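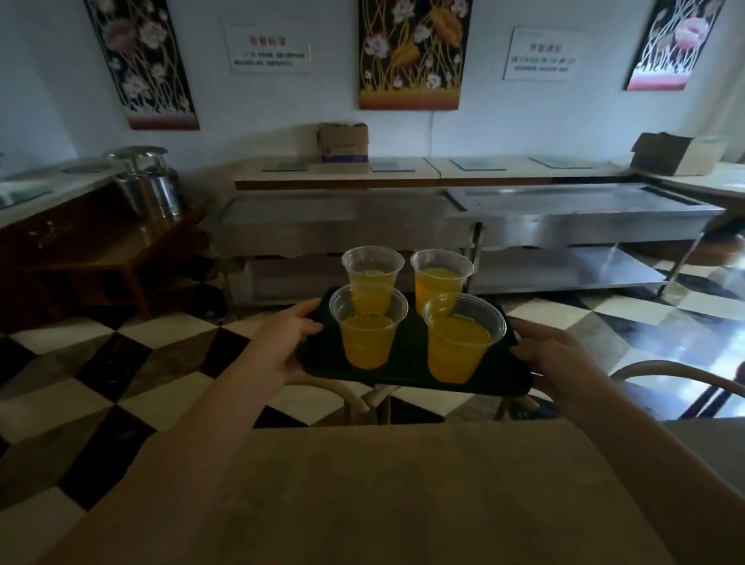 Drinks on a tray

Homework apps, again

Quick one as I've got to be out of the house by half eight and I've not found my other shoe.

I said back in November I'd write something about the homework app and then didn't. Then three of you asked. So.

Background for anyone new. My eldest is in Year 9 at Brostine, my youngest started there in Year 7, and when they were both small I had a vague idea that secondary school would mean less admin for me. Bigger kids, own keys, own bus pass. Wrong. I have more logins now than I've ever had in any job. There's one for dinner money, one for parents' evening bookings, one for the bus, one for trips (which isn't the dinner money one, although you pay for the trips through the dinner money one), and then there's Flosivden, where the homework lives.

I opened Flosivden last night to check one thing. One. Whether the geography was due in tomorrow or the week after. I had 332 unread notifications.

I do look at it! I look at it most days. But it sends one when homework is set, one when the due date is changed, one when a file is added, one when the teacher marks it as "seen", one when the kid ticks it off and then another when the teacher unticks it. Multiply by two kids. And you can't clear them all in one go, you have to open each one, and when you open it and go back it takes you to the top of the list again. So you scroll. Then your tea goes cold.

Anyway the geography was due in tomorrow. She'd done it. She'd done it in her book, because the sheet said do it in your book, and Flosivden had it down as late because nothing had been uploaded. So I'd had a red warning about a piece of work that was finished and sitting in a bag in the hall.

This is my main gripe really. The red. Everything's red. Late is red, due tomorrow is red, "teacher has left a comment" is red, and the comment was "well done". My youngest is a worrier. He'd be sat there at nine at night in his pyjamas looking at a screen of red, and I'd have to go through it with him line by line. That one's done. That one's a reminder to bring an apron. That one's a quiz which is optional, it says optional, look. He wouldn't have it. Red means trouble, he's been taught that since he was four.

What we do now, in case it's any use to anybody:

Paper diary. Cheap one, from the supermarket, week across two pages. He writes homework down in the lesson, even if the teacher says it'll be on Flosivden. Subject, what it is, when it's due. If he can't finish writing it he writes the subject and we look the rest up together.

We look at the app once. After tea, before telly. Fifteen minutes with the diary open next to it. Anything on the app that isn't in the diary gets copied over, then the app gets closed and that's it for the night. I've taken it off his phone altogether. It's on the laptop and on mine.

Notifications off. All of them. I felt bad about this for a couple of days, like I was going to miss something enormous. Haven't so far. The school still rings if it's important, same as they always did.

Photo of anything done in the book. Phone, click, upload, done. Takes a minute and saves the late mark. It's daft that he has to but I've stopped fighting that one.

The eldest does none of this by the way. She has it all in her head and a few bits written on her hand. She's fine. Different child.

I did bring it up at school. There was a parents' thing with tables set out by subject, and one at the end for "digital learning", so I went and queued. Very nice woman. She said Brostine has 600 families on it and most haven't complained. I said had they been asked. She said there'd been a survey. I said where was the survey. It was on Flosivden. It was in the unreads, I found it when I got home, it closed before half term.

To be fair to her she wrote it all down, the colours thing especially, and said she'd pass it on to the company. And she told me something I hadn't known, that teachers don't like it much either. They have to set everything through it and it won't let them give one class two differnt deadlines without making two whole tasks. Hence the double notifications for French. I'd been blaming the French department for months. Sorry, French.

She also said they're looking at switching to something called Filali next September. I've got a friend whose kids are at Patton and they've had Filali for a year. I asked her what it's like and she sent back a shrug emoji, then rang me and talked for forty minutes. Good things: you can choose what you get told about, it does a single summary at 5 o'clock, nothing after that. The kids can hide stuff they've finished. Bad things: it logs you out constantly, and if you've got more than one child you need a seperate email address for each, which in this day and age. She's made up an email address for her son that's mostly swear words. Well, mild ones.

So I don't know. I'd take the 5 o'clock summary in a heartbeat. I'm less keen on starting again from nothing, new passwords, new letters home with a code on that goes through the wash in a blazer pocket. And whatever happened to the old homework timetable? We had one when I was at school. Maths and English on this night, science on that one. You knew. My mum knew. It was stuck on the fridge and if you said you hadn't got any she'd just look at the fridge.

I asked about that too. Apparently they stopped doing it as teachers wanted to set work when it suited the topic, and I can see that. But what we get instead is nothing for eight days and then five pieces in one go, all due the same morning, as no department can see what the others have set. You'd think that'd be the one thing a computer system would be good for. A little box that pops up for the teacher, "this class already has four things due then, do you want to pick another day?" I'd forgive the red for that.

Couple of things people said when I moaned about this before, I'll answer them here so I don't have to do it one by one:

"Let them sort it out themselves, they have to learn." Yes. Working on it. He's eleven, he started in September, he was in a primary with one teacher and one reading book. By summer I want him running the diary without me. At the moment I sit next to him and mostly don't say anything, that's the plan, I say too much.

"Just ask for paper copies." I did, they do them if you ask at the office, but only for kids without internet at home. Which is right. I'm not going to take up their printing.

"Does it matter, it's only Year 7." To me, no. To him, loads. He had a detention warning come through for an RE poster he'd handed in by hand and he didn't sleep. The RE teacher was lovely about it and took it off the next morning, but it had already gone out automaticaly, to him and to me and to his dad, in the middle of tea. A machine shouldn't be sending those. A person should have to press the button, and ideally have a look round the desk for the poster first.

If your school's using Filali I'd really like to hear how it works with two kids, leave a comment. Or if anyone's found a way to clear Flosivden in one go. I got it down to two hundred and something last night and gave up.

Right. Shoe was in the car. There's also a PE kit in the car, which explains another message I had. More later in the week, I owe you the packed lunch post as well.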